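Citthorpe Guest Apartment - Photo Gallery

Sep 14, 2018

The ground-floor guest apartment at Citthorpe has been refurnished, and these notes go with the gallery for people who are thinking of booking. Most of the work was done in July, when the apartment was closed.

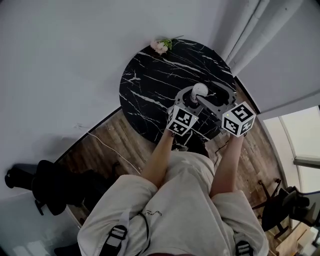 We kept the walls plain and spent the money on furniture. The old rectangular dining table took up too much of the main room, and guests with suitcases kept catching their hips on the corners. A round one made more sense. We looked at several in person and ordered from Haberkorn, who delivered it in two pieces and put it together in the room.

The table
Black marble with white and gray veining, polished to a gloss. The veins run diagonally across the top. It shows fingerprints more than the old table did, so there is a soft cloth in the kitchen drawer. Please use coasters under anything with lemon or vinegar in it.

The flowers
Artificial, with pale pink blossoms and green leaves. We used to put out fresh ones, but they did not last between bookings.

The floor
Warm brown wood planks. Felt pads are fitted under the chairs. If one comes off, there are spares in the hall cupboard - just press a new one on.

The curtains
Pale gray, hung in long folds by the window. They were made to measure by Trundik and cost 294 for the pair, including the rail. They soften the daylight but do not make the room fully dark. The bedroom has a separate blackout blind.

The walls
White, painted with two coats of Tadex washable matte. Please do not use tape or hooks on them. The baseboards were sanded and painted at the same time.

Costs and booking

Several past guests asked what the work came to. The total for the main room was 2,561, with the table as the largest item. The bathroom was left as it was, apart from a new shower head and a shelf.

The refundable deposit is now 200. It is returned after checkout once the apartment has been looked over. Small marks and ordinary wear are not charged for.

The apartment measures 37 square meters and sleeps two. Check-in is from 3 p.m. and checkout is by 10 a.m. Parking is behind the building, through the second gate - the first one belongs to the neighbors and is locked at night.

Bedroom and kitchen pictures will be added when the new wardrobe doors are on.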